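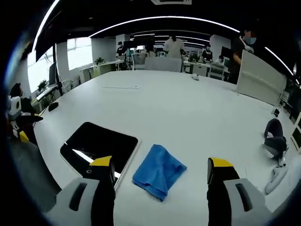

What stopped the cloth-folding trials at Grananham in October?
A loose finger mount on the gripper. The screw on one side backed out a little with every cycle until the two fingers no longer met at the tips, and the software kept reporting a good grip.

The fault was logged as a missed pick on run 200. The controller showed the gripper closed and holding, while the cloth was still on the table. A camera check would have caught it, but at that point Vustby, our logging tool, read only the motor position.

We repeated the test with the same cloth and got 9 missed picks in the next 10 tries. Swapping the cloth made no difference. Swapping the finger mount did.

The mounts come from Broltex and are held by two screws each. The assembly sheet gave a torque value but did not call for thread locker – that line has now been added. Units built before the change should be opened and checked before further use.

There is also a safety side to this. A finger that comes off during a fast move can travel some distance, and people work at desks close to the test table. Until the new mounts are fitted, all Quan arms on the floor run at reduced speed, and the screws are checked by hand at the start of each shift.

Report loose fingers to the lab desk with the unit number and the run count.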